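Home Data Docs Changelog Contact

Khondokar Rental Listings, Winbridge and Dristley

November – by Ekaette Bashir
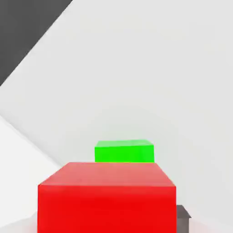 Rendered red cube with a green block behind it.

This folder holds cleaned records of apartments and houses offered for rent in Winbridge and Dristley. Each row is one listing, and each listing is tied to one building. The release covers 462 buildings in 7 neighborhoods.

What's in the folder

listings.csv – one row per listing, with asking rent, bedrooms, bathrooms, floor area and the month it first appeared
buildings.csv – one row per building, with neighborhood, year built (where known) and number of units
neighborhoods.csv – neighborhood codes and names
notes.txt – corrections made by hand

Join listings to buildings on building_id. Join buildings to neighborhoods on hood_code. The codes are text and some start with a zero, so set the column type before you open the files in a spreadsheet.

Where the records come from

Most of the listings were collected from the public pages of local property managers, with their permission. Fekwood, the largest of them, sent a monthly export instead. Majdi Fakhoury matched the exports to the building list and did most of the address cleaning. Private rentals advertised only by a sign in the window or by word of mouth are missing, and there are a lot of those in Dristley.

Rent fields

rent_asked is the monthly figure in the listing, in dollars. It is the asking price. We don't know what the tenant signed for.

rent_low and rent_high are filled in when a listing gave a range. In that case rent_asked is blank. Please don't average the two and call it the rent – for student buildings the range often covers several unit types.

utilities is one of yes, no, part or unknown. "Part" usually means water and trash but no heat. Listings from before the spring form change are nearly all unknown.

Repeat listings

A unit that was taken down and put back up within the same month is kept as a single row. If it came back in a later month it gets a new row, with the same unit_key. Price cuts inside a month are not recorded, only the last price shown. If you are working on time to rent, start with unit_key and read notes.txt first.

Known problems

Floor area is missing for 101 buildings. Where one listing in a building gives an area and the others don't, we left the others blank.

Year built comes from county records and is wrong for several converted mills on the Winbridge side. They show the year of the original mill.

Five buildings changed hands and were renamed during collection. They keep their old building_id, and the new name is in the name_2 column.

Bedroom counts for studios are 0 in the Fekwood export and were 1 on some of the other sites. We changed them all to 0. A few small one-bedrooms may have been caught by this.

Privacy

Names, phone numbers and email addresses of agents were removed. Street numbers are dropped for any building with fewer than 5 units.

Use

Free for research, teaching and news work with a credit to the Khondokar listings project. Ask before putting it in a paid product. Corrections are welcome by email. Give the building_id and the month, and we'll check it against the saved page. Fixes go into the next release and are listed in the changelog.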